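Beans, a hob and the wrong sort of cloth

I have been meaning to write up the table for weeks, mostly so that I stop explaining it to people one at a time. The short version is that we now have a small kitchen corner in the Gotthorpe room, it has a cooktop let into the top, and the walls round it are black. The long version involves a lot of ironing that never happened.

Back in July the plan was a modest one. I wanted somewhere to sort, weigh and cook small amounts of dried beans without doing it at home, where every flat surface already has a job and most of them have post on it. The bean thing started as a column for the Twal newsletter and has got out of hand in the way that hobbies with storage jars do. Twal's readership is 340 at the last mailing, of whom perhaps a dozen care about soaking times. They write in, though. My word, they write in.

So, a table. I looked at steel ones, which were sensible and made the room feel like somewhere you'd be asked to identify a relative. I looked at a folding one, which folded when I leant on it in the shop. In the end I went for light wood with a fine pale grain, from a second-hand office place in Barumbridge that also sells lockers and, for reasons of its own, a stuffed pike. It cost £65 and a further £20 to get it up the stairs, and I consider the second figure the better value.

Cutting the hole for the induction hob was the bit I'd been dreading. You measure it, you measure it again, you go and have a cup of tea, you come back convinced that you measured the wrong thing. I drew round the paper template that came with it and then discovered the template was for the next size up. I did find this out before the saw came out, which puts it among my better days. The hob dropped in with a small gap at one side that I can see and everyone else has the manners not to.

There is a second hole too, a little round one beyond the hob and off to the right. It was meant for cables. No cable goes through it. I have since learnt that a single dried pea will find a hole that size from any point on the table, and I keep a saucer on the floor underneath.

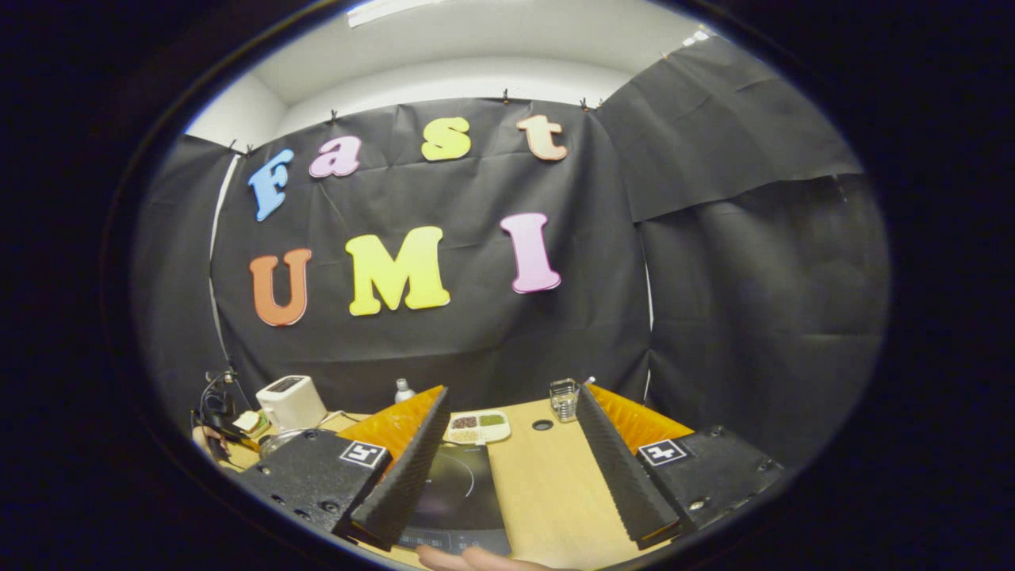 Then there were the drapes. The wall behind the table was the colour of old teeth, and I had decided, on the strength of one magazine article, that black cloth would make it all look deliberate. The article had a picture of a restaurant in it. I bought a great deal of black cloth. It arrived folded very small and has remembered every one of those folds ever since. I was told to hang it and let the creases drop out. I was told a warm iron from the back. I was told to mist it with a plant sprayer, which gave me damp creases. The bits at the side are the worst, as I ran out of patience and just let them hang over each other.

The main piece is held up with four small black clips along the top. Four is what was in the packet. I'd intended to go back for more and space them properly, but it has stayed up so far and I am superstitious about interfering with anything that is staying up.

Foam letters are a joy, by the way, and I recommend them to anyone who has a large gloomy cloth on their hands. They're fat and bubbly and come in colours you would otherwise only meet in an ice cream parlour. "Fast" goes along the top in a gentle arc, with the F lower than the rest and leaning a bit, and "UMI" sits underneath in capitals. I have moved the F twice. It prefers to lean. I've been asked more than once whether it ought to be level, always by people who have never tried to get a foam letter to stay level on creased cloth. The big yellow M is my favourite and I won't hear a word against it.

On to the beans themselves, which were supposed to be the point. I keep the samples in a white tray with compartments, a small pile of each, nothing like enough to cook but enough to run your fingers through when you're meant to be writing. Dark reddish-brown ones, green ones, some pale yellowish ones. The idea is that each compartment holds one kind only. This lasts until someone picks the tray up to have a closer look, tilts it, says "oh", and puts it down again very gently, as though that would help.

Sorting a mixed tray takes much longer than you'd think and is not as soothing as the people who sell mindfulness would have you believe. I tried it with tweezers, then a teaspoon, then went back to fingers. For the pale ones a sheet of dark paper underneath helps a lot. For the dark ones, use the table.

The cooking side is slower going. Induction is marvellous for bringing a small pan up to the boil and rather less marvellous at keeping it at the sort of lazy simmer beans want, at least on mine, which seems to believe in off and volcano. I've been bringing things up hard for ten minutes, then dropping to the lowest setting with the lid half on, and topping up from a cup of water kept within reach. Salt from the start. I know what your grandmother said. Mine said it too, and her butter beans had skins like raincoats.

The next column for Twal is on the old Sterna soup, the one with barley in, and I've now made it four times without once getting the barley and the beans to be ready on the same day. If anyone has a method, do send it. Postcards are fine. Please don't send beans, I've nowhere to put them.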